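Jarkar 2 is out, and the folding planner finally got some love

Posted 04/10/2019

If you've been on the mailing list for a while you know I've been grumbling about floppy stuff since January. Rigid parts, fine. Boxes, fine. Hand our planner a thin sheet of anything and it would plan a beautiful path for an object that had changed shape by the time the fingers got there. So I'm pretty happy to tell you that Jarkar 2 went up on the download page this morning, and the sheet handling is the big piece of it!

Quick recap for the new folks. Jarkar is the planning and control package we put together at Ciddale, and it sits between whatever your wrist camera sees and whatever your motor drivers want to hear. Version 1 took one look at the start, made a full plan and ran it. Version 2 looks again the whole way through. Every time a fresh camera frame comes in, it finds the edges and the creases, compares them with what it thought the sheet would be doing, and throws out the rest of the plan if the two don't match well enough. That sounds expensive (it was, the first build was painfully slow) but Isamu Onishi rewrote the crease finder over the winter and now a replan takes 53 milliseconds on the plain desktop machine under my desk.
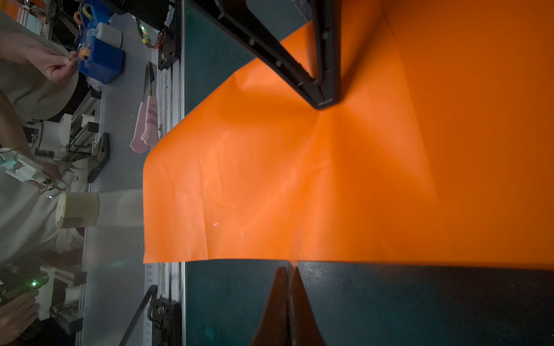 The other big change is the grip planner. The old one picked a spot near a corner, closed the fingers and hoped. The new one scores a whole bunch of grip points by how much slack is nearby, how close the table edge is, and which way the nearest crease runs. It likes to grab along a crease if it can find one, and it stays away from shiny patches where the depth guess goes bad. Shine was my personal enemy on this release. A bright spot on a smooth film used to read as a hole, and the planner would politely steer around a hole that didn't exist. Now bright pixels get marked "don't know" and the planner fills in from the frames before and after.

Francine Marchand did most of the work on the force side, and she'd want me to mention that you no longer have to set a grip force by hand for each material. You give it a ceiling, and the controller creeps up from a low value until the slip estimate settles down. Her test set for this release had 116 recorded grasps in it, all on sheets and cloth, and the old fixed setting held on to 75 of them. The new controller held more, but she's still rechecking the labels on a few of the recordings and has forbidden me from printing a number until she's done. Fair enough. I'll put it in the release notes when I get it.
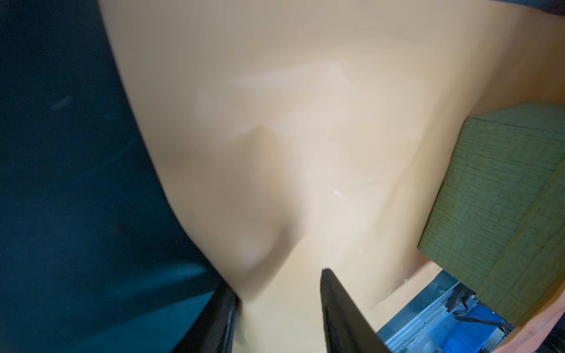

A few smaller things while I have you. The config file format changed again (sorry!) and there's a converter script in the tools folder. It handles everything except custom camera mounts, so if you wrote your own mount file, read the bit at the top of the converter first. The log viewer can now scrub backward without eating all your memory. And the calibration step saves its result even if you close the window too early, which I personally did more times than I'm going to admit in public.

We also have a driver for the Zwahlen motor boards now, thanks to a patch from a user over in Ornisley who got tired of waiting for me. It's marked experimental. Position mode works well and torque mode is a bit jumpy at low speeds, so keep a hand near the stop button if you're trying that one out. Bug reports with a log attached go straight to the top of my pile, and bug reports without a log go, well, somewhere under it.

What still doesn't work? Two-layer pickups, mostly. If one sheet is lying flat on another of the same color, the edge finder merges them and you get both or neither. See-through film on a dark table is hit and miss too, depending on your lights. Isamu has a branch that tracks the two layers separately and it's looking promising, but it's slow and it crashes on my machine, so it stayed out.
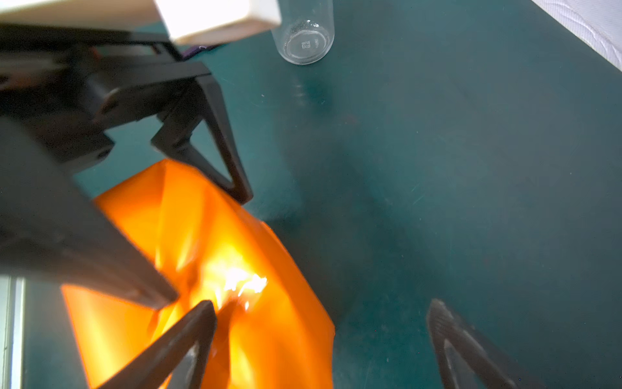

Can I run the new planner with my version 1 recordings?

You can, as long as they have the wrist camera stream in them. Run the converter on the folder first, then load it in the log viewer and pick "replan" from the menu. Recordings with only joint positions will open and play back, but there's nothing in them for the crease finder to look at, so the replan option stays grayed out.

The download is in the usual spot, and the old version stays up next to it for anyone in the middle of a project.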